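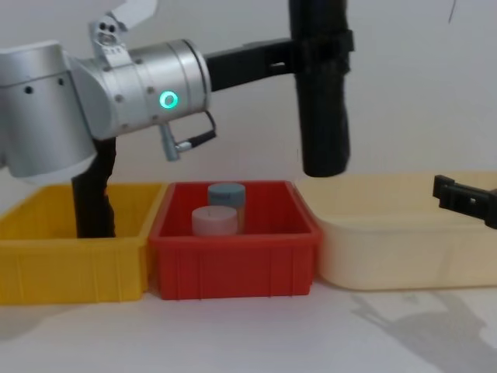

Ukanholm (bande dessinée)

Ukanholm est un récit complet en bande dessinée écrit par Iwona Wasilewska et dessiné par Lech Kaczorowski, paru en album cartonné aux éditions Preda en septembre 2024. Il mêle la chronique villageoise, le récit de mer et, dans sa seconde moitié, un fantastique assez doux que les lecteurs de Kaczorowski connaissent bien.

Synopsis

Aniela, fille d'un gardien de phare, revient sur l'île d'Ukanholm pour vider la maison de son père et y trouve un journal de bord dont les dernières pages décrivent des tempêtes qui n'ont pas encore eu lieu. Elle se lie peu à peu avec le vieux Pevley, passeur bavard et un brin menteur, qui lui raconte l'histoire de l'île - ou du moins la version qu'il en préfère. Le lecteur est longtemps laissé libre de croire l'un ou l'autre, et c'est là un des grands plaisirs de l'album.

Genèse et publication

Wasilewska avait d'abord imaginé une nouvelle de cinq pages, restée dans un tiroir. Son ami Cyprian Ziółkowski, coloriste de profession, l'encouragea à la reprendre, et l'histoire finit par atteindre 200 planches, que Ziółkowski mit lui-même en couleurs. Un tirage de tête de 1 577 exemplaires, signé par les deux auteurs, accompagna la sortie. 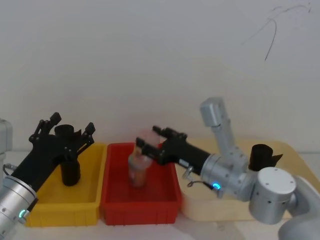
Bacs jaune et rouge posés côte à côte sur une table blanche.

Style graphique

Kaczorowski travaille à la plume et au lavis, avec de grandes cases muettes pour la mer et un gaufrier serré pour les scènes d'intérieur. Les pages du journal de bord, lettrées à la main par Wojciech Stępień, imitent une écriture qui se dégrade à mesure que le récit avance - il faut parfois s'y reprendre à deux fois pour les déchiffrer, mais on y revient volontiers.

Accueil

L'album fut reçu avec chaleur, malgré quelques réserves sur un dénouement jugé un peu rapide. Un second récit situé sur l'île, provisoirement intitulé Grundex, a été évoqué par la scénariste.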